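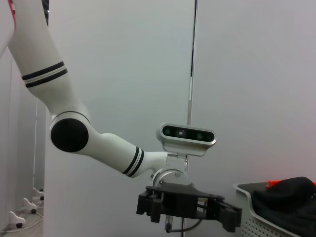 マイクロファイバークロスの洗い方と戻し方

掃除用のマイクロファイバークロスは、洗い方を間違えると数回で水を吸わなくなります。このページでは、家庭の洗濯機を使った洗い方、吸水が落ちたときの戻し方、しまい方を順に説明します。対象はポリエステルとナイロンの混紡クロスです。綿のタオルや雑巾には当てはまらない部分があります。

用意するもの
・中性の液体洗剤(柔軟剤や漂白剤の入っていないもの)
・洗面器またはバケツ
・目の細かい洗濯ネット
・クエン酸(吸水が落ちたときだけ)

手順1 使った場所で分ける
台所の油汚れに使ったもの、窓や鏡に使ったもの、床に使ったものを分けます。油のついたクロスを窓用と一緒に洗うと、乾いたあとガラスに筋が残ります。うちでは棚の段で置き場所を決めていて、上の段が窓用、下の段が床用です。棚板は月に一度、中身を全部出して水拭きし、乾いてから戻します。
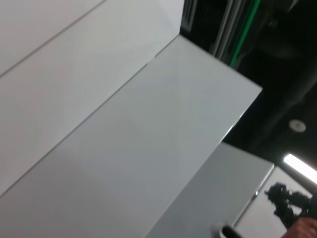
手順2 予洗いする
屋外ではたいて砂やほこりを落とし、ぬるま湯に20分ほどつけて軽く押します。こすり合わせると毛羽が寝るので、押すだけにしてください。油が多いときは、食器用の中性洗剤を数滴つけてから押し洗いします。

手順3 洗濯機で洗う
ネットに入れ、クロスだけで洗います。綿のタオルと一緒にすると糸くずが繊維にからみ、あとで一本ずつ取ることになります。水温は40度以下、すすぎは2回。柔軟剤は使いません。洗剤の量は表示の少なめの側に合わせます。

手順4 干す
脱水したらすぐ取り出し、両端を持って形を整えます。縁の縫い目が縮んで波打っているときは、この段階で軽く引いておきます。風の通る日陰に干してください。乾燥機は低温なら使えるものもありますが、高温では繊維が傷みます。洗濯表示を先に確認します。

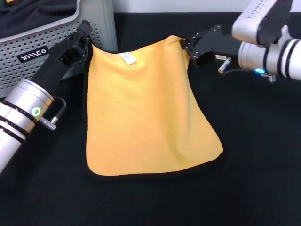 上の両角を持ち上げたクロス。縁の近くに白い表示タグがある。

吸水が落ちたとき
水をはじくようになったクロスは、柔軟剤か洗剤の残りが繊維をふさいでいることが多いです。ぬるま湯2リットルにクエン酸を小さじ2杯溶かし、30分つけてからよくすすぎます。塩素系の漂白剤とは絶対に一緒に使わないでください。有害なガスが出ます。一度で戻らなければ、日を改めてもう一度行います。

替えどき
洗濯200回を目安に書いている製品もありますが、床用はそれより早く傷みます。手ざわりが硬くなった、拭いたあとに水の粒が残る、縁がほつれてきた、のどれかが出たら床用に回し、床用は処分します。

たたみ方としまい方
四つ折りにして、折り目を手前にそろえて立てます。完全に乾く前にしまうとにおいが出ます。自動車の塗装面に使うものは、ほこりがつかないよう、ふた付きの箱に分けておきます。

補足(2018年6月28日)
読者のThu Kimさんから、表示タグは切ってよいかという質問がありました。鏡や塗装面を拭くクロスでは、タグの角で傷がつくことがあるので切ってかまいません。縫い糸まで切ると縁がほどけるため、根元を少し残してください。切る前に水温の上限を控えておくと、あとで困りません。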